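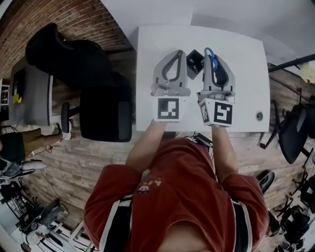
An operator with a pair of hand-held grippers at a desk, a small black open-topped box between the fingertips.

Planura is a work-automation program run by Hidura, a maker of small packaged goods, at its Van Loon site. It covers handling tasks formerly done entirely by hand, such as packing, sorting and closing boxes. The program began in September with two desks and was extended to the whole packing section on 3 October 2020.

Under Planura, packing staff spend part of each shift as operators. They carry out their usual tasks with hand-held grippers, and the recorded motions are used to program robot arms.

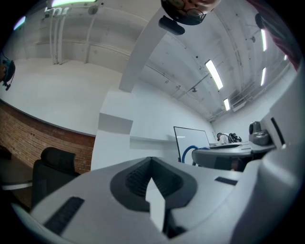
Operators work in blocks of 10 minutes, with a break between blocks, and a full set for one task runs to over 500 repetitions. Pay grades were redrawn to recognize the new duties - a point the staff had raised early on.

Filtarex, which supplies the software, trains two operators per shift to check recordings. Lifting has declined, while desk work and standing time have grown. Some long-time packers have asked to stay on the manual line, and the site still keeps one open.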